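Stemodetti Live Rig Guide, Section 8: Small Venue Set-Up 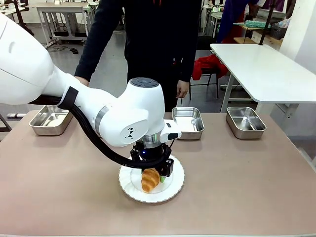

Read this before load-in, not during. Covers the Nilel desk and two wedges, rooms up to 100 people. Power stays off until step 5. Cables first, always: leave slack at every bend, one wide loop, and nothing pulling on the plug.

1. Desk on a flat table, side of stage. Not on the bar.
2. Run the multicore along the wall. Tape it down at doorways.
3. Vocals in channels 1 and 2. Drums from 11 up.
4. All faders down. Gains down too.
5. Power on: desk, then wedges, then mains speakers. Reverse order for power off.
6. Line check. One mic at a time, drummer last.

CAUTION: never unplug a mic with phantom power on. Mute, switch off, wait, then pull.

NOTE: Chaturvedi DI boxes need teh ground lift set to OUT. Hum still there? Try a diffrent outlet.

Support act changeover: save scene 29, recall after. Questions to Şükran Baysal at the Wallgate, stage door side.

Rev. 08/09/2023

11 shares
8 comments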